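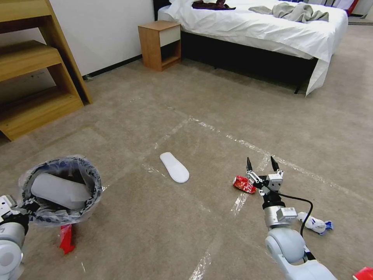
4. Setting up the floor clearing test

This section explains how to prepare the two-arm clearing test used in the Skunley method. Please read section 3 (calibration) before you begin.

1. Put clear tape on the carpet to mark the work area. Press each strip well. A loose end can catch on a fingertip.

2. Load the object list "Grakis" on the control computer. It sets the order in which the objects are placed.

3. Place the objects by hand, and do not make them straight. The method is tested on objects in free positions.

4. Give the bin to the left gripper and close it on the rim. The left arm only carries. The right arm only picks.

5. Start the recording, then start the policy. Stop the trial at 600 seconds, also when objects remain on the floor.
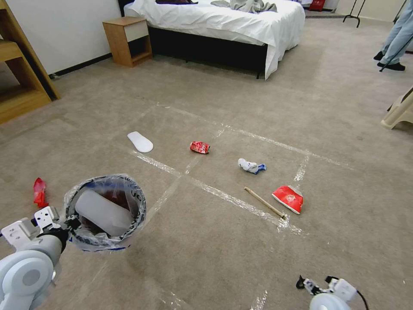
Scoring is made per object, and the start layout must be written down before the first pick. Use the taped lines as your reference, and write the position of each object with its direction. In a layout with a red can, a thin wooden stick and a red paper cup lying on its side, note also where the opening of the cup is facing. The stick needs its angle, as the grasp planner Bagheri is sensitive to it.

Note: In our comparison at the Tuvodport lab we ran 660 trials and kept 556 of them. Trials with a missing start layout were removed.

Caution: Clear tape reflects light and can disturb the depth reading - check the depth view before every series. If you see holes along the tape, lower the exposure and repeat step 5.

Caution: Keep people outside the taped area while the arms have power.

For error 19 (bin not held), go to section 6.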